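4 Setting Up the Work Surface

This section covers object placement and wrist camera setup for the Lurno two-arm bench kit with Jernik grippers. Complete Section 3 (mounting, power, and emergency stop check) before you start. Section 5 covers task recording in the Brondico software.

4.1 Before you start

You need:
Lurno bench kit, mounted and powered
Jernik gripper, one per arm, fitted and homed
Lint-free cloth
Objects for the task you plan to run
Hex key set (supplied)

CAUTION: Keep hands, sleeves, and lanyards out of the work area whenever the status light is green. Press the emergency stop before you reach in to move an object. Pausing a task in Brondico does not remove power from the arms.

CAUTION: Do not place a sharp blade where its edge faces the operator side of the table. If a task needs a knife, place it by hand with the arms in the parked state and log it in the object list.

4.2 Parking the arms

1. Open Brondico and select Setup, then Park.
2. Wait until both arm status fields read PARKED.
3. Press the emergency stop.
4. Check that the supply cable (2,115 mm) reaches the outlet with slack left over. Do not use an extension cord.
5. Look at the cable loops at each elbow. A loop must be long enough for the joint to fold fully and short enough that it cannot catch on an object standing on the table.
6. Tighten the cable straps by hand. Do not use zip ties in place of the straps.

Note: The straps loosen during the first days of use. Check them every Friday, or after every 60 hours of run time, whichever comes first.

4.3 Placing the objects

Place large items first, then the small items that stand on or beside them.

1. Wipe the table and let it dry.
2. Place trays and cutting boards. A tray for a serving task goes at the operator side, within reach of the arm that will load it.
3. Place dishes on the trays. A plate may overlap a tray rim if it sits stable when you press lightly on its edge.
4. Place bottles. Close all caps.
5. Place loose items such as fruit where they cannot roll. Resting them against each other or against the edge of a board is acceptable.
6. Place utensils last. Turn each handle toward the arm that will pick it up.
7. Fold any cloth before placing it. A gripper may work above a cloth, but keep loose edges away from the finger linkage.
8. Leave an open area between the arm mounts and the serving tray for transfers from one arm to the other.
9. Release the emergency stop, select Setup, then Reach Check, and run the check at low speed. The selected arm moves over the objects in the list and stops above each one.
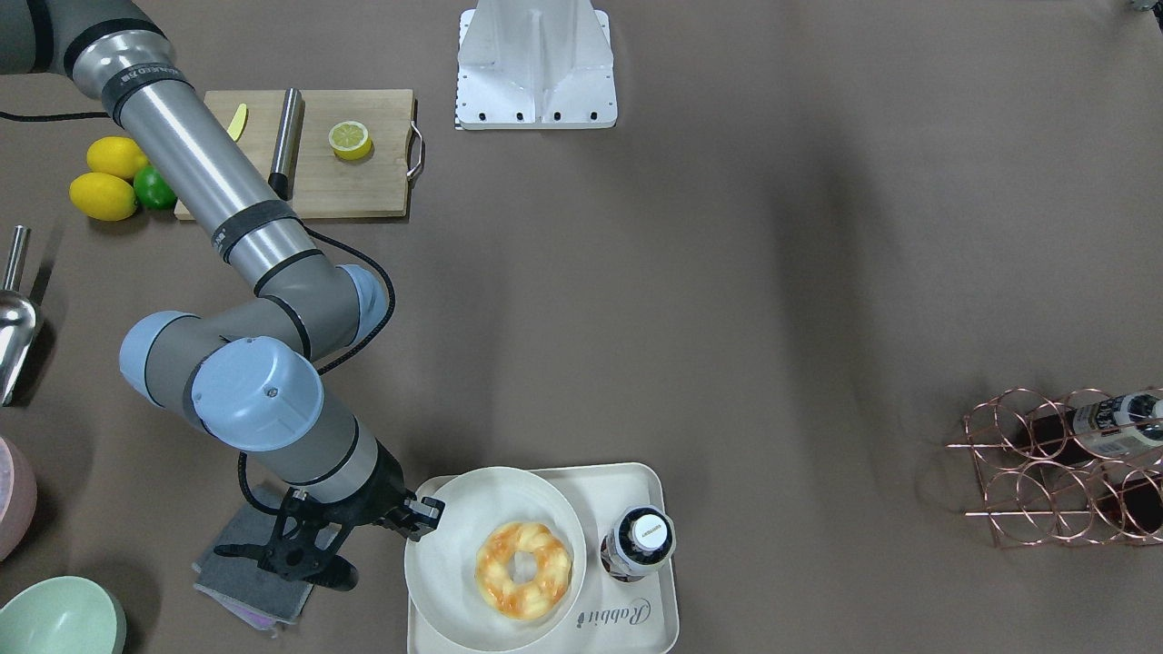
Sieglinde Wegener asks that the reach check be repeated after every change of gripper fingers, even when the new fingers carry the same part number, and that the result be saved with the task file under the operator's initials.

If the reach check fails, Brondico shows one of these codes:

R12 Object out of reach. Move the object toward the arm mount and run the check again.
R13 Path blocked. Another object stands between the arm and the target. Move either object, or assign the target to the other arm.

Do not clear R13 by raising the travel height. The setting applies to every task on the bench and will change motions that were already approved.

Note: Installations upgraded from the Munro controller show both codes as a general reach fault. Update the controller before you continue.

4.4 Setting up the wrist camera

Each gripper has its own camera. Set up one arm at a time, with the other arm parked.

1. Clean the lens cover with the lint-free cloth. Do not use glass cleaner.
2. In Brondico, select Camera, then Wrist, then the arm you are setting up.
3. Move the arm over a test object using the jog keys. Use an object that also appears in the task.
4. Turn the wrist until long objects lie parallel to the side edges of the view.
5. Select Auto Exposure and wait for the value to settle.
6. Select Hold. The exposure value is now fixed for this arm.
7. Move the arm away, move it back, and compare the two views. The table color must match.
8. Select Save.

Polished metal needs extra care. A stainless steel bowl or scoop reflects the lights and the arm itself, and the reflections move when the wrist moves. Set exposure on the table surface next to the object. Small bright spots on the metal are acceptable if the outline remains clear against the table.

Crushed ice is also hard to expose for. Fill the container shortly before the run. If single fragments cannot be told apart on the screen, lower the exposure one step and select Hold again.

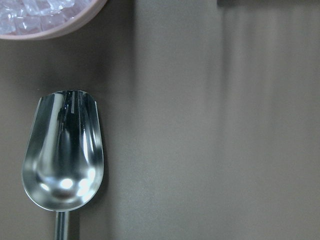

Figure 4-2. Wrist camera view: ice scoop and container of crushed ice.

The whole object does not have to fit in the view. For a scoop, the bowl and the start of the handle are enough for the camera check. Mark the grip point in the fixed camera view if the far end of the handle is hidden.

CAUTION: Meltwater on the table reduces grip and can enter the finger linkage. Wipe up water with the emergency stop pressed. The Jernik gripper is not sealed and must not be lowered into ice or liquid. Use a scoop.

4.5 Saving the layout

1. Park both arms.
2. Select Layout, then Save As. Enter a name without spaces.
3. Confirm that every object on the table appears in the object list. Add missing objects by hand.
4. Print the layout sheet and keep it at the bench.

A saved layout stores object positions, the reach check result, and the held exposure value for each arm. It does not store room lighting. Repeat 4.4 if lamps are moved or replaced, or if the bench is moved closer to a window.

Continue with Section 5, Recording a Task.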